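How I Read the News From Far Away

I moved to this city 13 years ago, and my mother still lives in the place where I was born. When something bad happens there, I usually know it before she does. I sit in the office, the phone makes its small sound, and there it is: an explosion near a market, so many dead, so many wounded. Then I call home and she is making soup.

Last week it was again like this. The first message said five dead. After one hour another page wrote 113. I was very scared and could not work the whole afternoon. In the evening the regional radio said three people were injured and a wall had fallen. It was a gas bottle in a kitchen. 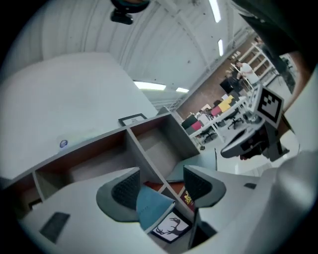 The big hall with the white ceiling, with a gripper in front.

I do not want to say that all journalists are bad. My friend Alžběta Šťastný worked for a small newspaper for many years, and she explained to me how it goes. The first number comes from a person who stood in the street. The second comes from somebody who heard the first one. The hospital speaks last, and by then most readers are already gone to other news.

She also told me to look at the verb. "Said" is one thing, "confirmed" is another thing, and "reportedly" means please wait. I did not learn this in my language course. In my own language we have a special form of the verb for things we only heard from others, and I miss it in English very much.

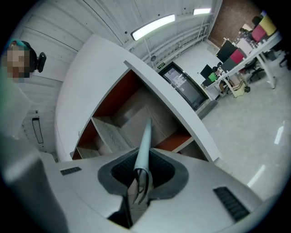
What I do now

I turned off the notifications. It was difficult in the first days, I took the phone from my pocket all the time. Now I read in the morning and in the evening, one source from there and one from here. If they do not agree, I wait until the next day before I write to anybody.

I also stopped sending links to the family group. My cousin was angry with me about it. She thinks that I became cold since I live abroad. Maybe it is a little bit true, but in January we all cried for a man who was later found at his brother's house, and I do not want to do this to my mother again.

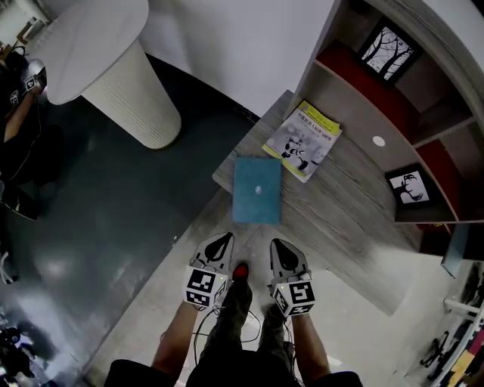
Two grippers, held out toward the gray table.

Anouk Aerts asked me under my last post which sources I trust. I prefer not to give a list, because the same newspaper can be good about elections and very weak about accidents. But I read the correction pages now. If a newspaper has no such page, I read it with more care.

My mother called on Sunday. She wanted to know if it is true that we have floods here. We had some rain.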